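Plestdale Robotics Club, bedroom tidy-up project. Posting the log as a thread so the other teams can check our numbers. 2025-10-22.

1/ Task definition, unchanged from the proposal: pick small litter off a made bed, drop it in a bin, leave the bedding alone. The project is called Tedance. The name has no meaning. It was free on the server.

2/ Data so far: 457 head-camera stills, hand labeled. Two labels per still, "litter" and "keep." Anything built into the bedding is background and gets no label.

3/ First detector was trained on plain sheets only. On plain sheets it was fine. On checks it fell apart. Small squares at the far side of a bed get dense enough that the network reads them as texture noise and starts boxing random patches.

4/ White tissue on a black-and-white check is the worst pairing we have. Local contrast is high everywhere, so an edge-based proposal step is close to useless. Dropped it on Monday.

5/ Replacement: segment the bed, fit the check pattern as a grid, flag regions where the grid breaks. Tissues break it. So do creases. Creases break it gradually, so we threshold on how fast the grid lines bend.

6/ Held-out set is 84 stills. False positives on creases went down to 13 with the new threshold. Most of those are near the mattress edge, where the fabric folds over.

7/ Printed pillowcases are still open. Line drawings on white give the detector a lot of closed shapes to get excited about. Current patch: segment pillows first, mask them out. Cost: a tissue lying on a pillow is invisible to us. Accepted for now, written up under known limits.

8/ Same trick for headboards with lettering or carving. Everything past the headboard line is masked. Plants, lamps and curtains never reach the classifier.

9/ Grasp planning is the Morais branch, separate repo. It takes the centroid and the long axis of the mask. A trailing end on a tissue drags the long axis off, so we erode the mask before fitting. Erosion of 2 pixels at working resolution. More than that and small wads vanish.

10/ Next: run the grid fit on stripes, then on florals, where there is no grid to fit and we expect to need something else. Wundau wants our label format by the end of October. It's a text file, one line per object. Reply here if you need the spec. 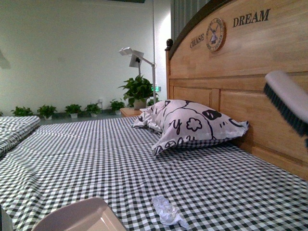
Checked sheet, one tissue, printed pillow. Head-camera view.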